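Courses > Catering and Food Service > Term 2 > Handout 4

Aug 26, 2026
By the course tutor, Jornby

Handout 4: Plating from a compartment tray

Read before the practical. Bring it with you, I won't have spare copies this time. Last year's version had the portion table on the back, that's now in Handout 5.

What we are doing

Moving a meal from a divided tray onto a flat plate so it looks like a meal. Small portions, cold service first, hot service in the second half of term. Sounds easy. Most marks in this unit get lost here and not in the cooking.

Why trays at all. Trays travel. They stack, they keep sauce off rice, the person packing can check each section at a glance. But eating from one feels like being on a plane or in a ward, and people eat less. Moges (the day center we do placements with) switched to plates at the table in February and got far less food back. Same food, same kitchen. They still bring everything over in trays and plate it up in the dining room, so that's the method you need.

Some background, short. The Nondport kitchen opened in 1986 doing 200 covers a day, all of it in trays. Now 700 on a full day. Of the 686 meals sent out on the day we used for the worksheet, almost 200 were plated by hand at the other end. You will get the worksheet in class.

Setting up

Clear the stretch of table you need. Wipe, dry. A damp table and a flat plate = a plate that slides.

Plate goes in front of you, nearest. Square to the edge of the table if it's a square plate, a crooked square plate looks like a mistake even when the food is good. Round ones you can get away with.

Tray goes behind the plate. A bit to the right if you are right handed, left if not. You want to lift food over a short gap and never across your own sleeve. Students put the tray in front and the plate behind, then lean over it. Don't.

Water within reach but past the tray. Cap on until the plate is finished.

Tools: one spoon, one small flat turner, tongs, folded cloth. Lay them on the side of your working hand. If a tool touches the table face down, swap it.

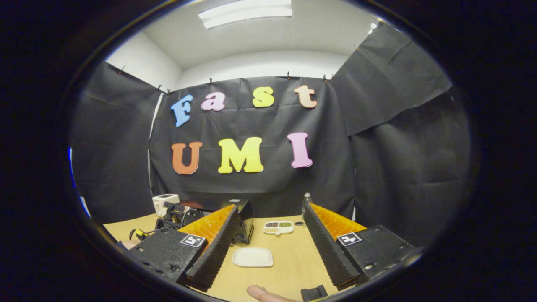
JORNBY, February

Table layout. Plate still empty and nearest, tray farther back and slightly right, bottle just to the right of the tray with its cap on. White plate, white tray, so all the color has to come from the food: dark reds, browns and greens, small amounts of each. Keep this layout in mind for the exercise, we start from the same position.

Think about what those colors will do on white. Dark food on a white plate shows every drip. It also looks smaller than it is, so spread it out a little and leave the rim clean. Brown next to brown goes muddy. Put green between them if you've got it.

Order of work

1. Look at the tray first. Ten seconds, hands off. Decide what is the main item, what is the wet item, what goes last.

2. Main item down, just off center, towards the eater. Not dead middle, you need room behind.

3. Starch or grain behind it, in one lift if you can. Two lifts and it starts to look like a pile of leftovers.

4. Vegetables beside, touching the main item but not under it.

5. Wet things last. Drain the spoon against the side of the compartment, count two, then move. This is where the rim gets spoiled.

6. Small dark or strong items (pickle, relish, anything oily) go in a corner of the plate by themselves. On a square plate the corners are useful, use them.

7. Wipe the rim with the folded cloth, dry part. One pass per side.

8. Turn the plate so the main item faces the eater. Hands off.

Target time is under two minutes. First try will be four or five, fine.

Square plates, a note

Jeder sent us square ones with rounded corners, so that's what you'll be using. Differences from round:

- the flat area is bigger than you expect, small portions look lost. Group them tighter.
- work along a diagonal, corner to corner. Rows parallel to the edge look like the tray again and then whats the point.
- carry from two opposite sides, not from the corners. Thumbs stay off the flat part.
- they stack well but check for chips at the corners before you use one.

Common faults (from last term's marking)

Copying the tray. By far the most common. Four heaps, four corners, empty middle. You've moved the food and kept the tray.

Scraping. The spoon scrapes the bottom of the compartment and brings up the liquid with it. Lift from the side.

Overcorrecting. Food lands, looks wrong, gets pushed about. Every push leaves a smear. One adjustment, then leave it.

Forgetting the eater. If they've got a weak right hand, the main item goes left. If they can't see well, tell them where things are using the clock face, "greens at three", also works on square plates.

Leaving the tray out afterwards. Away as soon as it's empty. Plate and drink stay, nothing else.

Practise at home

You don't need a proper tray. Small bowls or a clean egg box lid, some rice, chopped veg, something with sauce. Do it three times in a row with the same food, take a photo from where the eater sits, not from above. Bring the first and the thrid photo to class. We compare in pairs.

For discussion

When is it better to leave the food in the tray? At least two cases please. "It's quicker" is not one by itself, say quicker for who.

Does portion size look the same on your plate at home as on the square one? Try it with one spoon of rice.

Moges plates up in front of people. Nondport would prefer it done in a side room. Make a case for either, half a page.

Assessment

Practical, 60 percent: one tray to one plate, cold, timed. Written, 40: the half page above plus your notes on the two photos. Late notes lose marks, see the course guide. Aprons and tied hair for the practical or you watch from the side.

Next handout: portion table and hot service. Read the section on holding temperatures before you come, we won't have time to go through it line by line.

© Jornby Catering Course. Handouts may be copied for class use. Questions to the course office. Back to top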